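Kevdale Baseball Club
Progress Report to the Divberg Recreation Fund
Nov 28, 2023

The grant supports player development at the club's minor league affiliate in Bumora and the repair of the practice field there. Work on the field is on schedule. The infield has been regraded and the left field drainage line replaced. Two batting cages are in use, and the bullpen mounds have been rebuilt to league height.
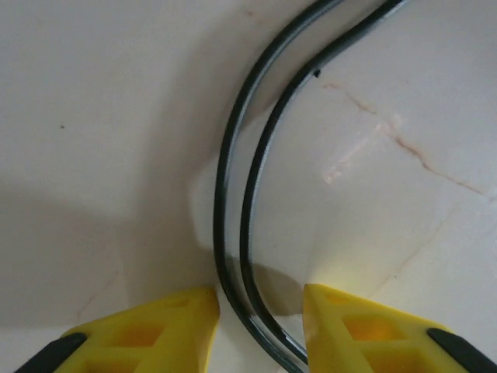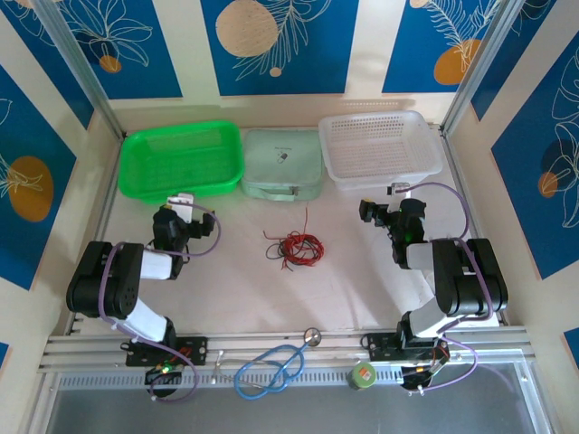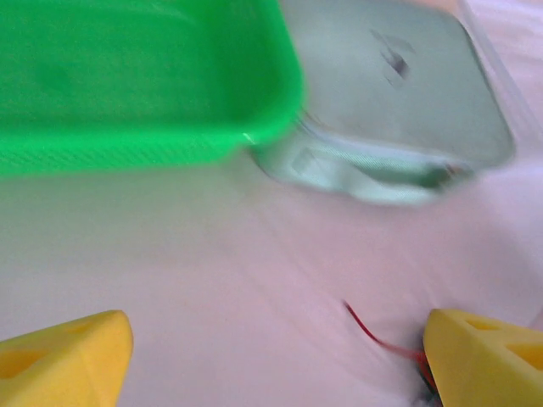
Attendance at the fall hitting clinics reached 300, against a target of 100 set in the original application. Most participants came from Bumora and the Kan valley schools. Walk rates among the affiliate's younger hitters improved over the second half of the season, and the coaching staff attributes part of this to the added cage time.

Spending remains within budget except for fencing, where the supplier raised its price after the order was placed. The club requests permission to move unspent travel funds to cover the difference. Outfield sod will be laid once the ground allows, and the pitching clinics begin in February. A revised budget table is attached, along with the inspection certificate for the bullpen mounds.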